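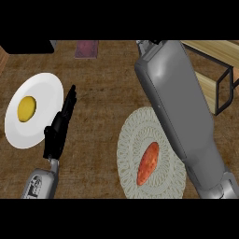 Living on your own again: little tips for the house
Posted in September on the Hekik home page
Last updated: 20:40

I love this bit! After a break-up or a flatmate moving out, start with the drawer you open most and make it completely yours. Put shared photos and old letters in one box, tape it up, write the month on the lid and leave the deciding for spring – you can be fond of it all later.

Swap sides of the bed. Move the sofa, even if it ends up back where it was (mine did, twice). Freeze half of every stew, and ring a friend while the other half warms through. It makes such a difference to a long evening.

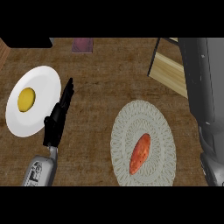
One reader writes that changing the doormat and the spare-key spot did more for her than a whole weekend of painting. Lovely idea – I'm trying it!

40 comments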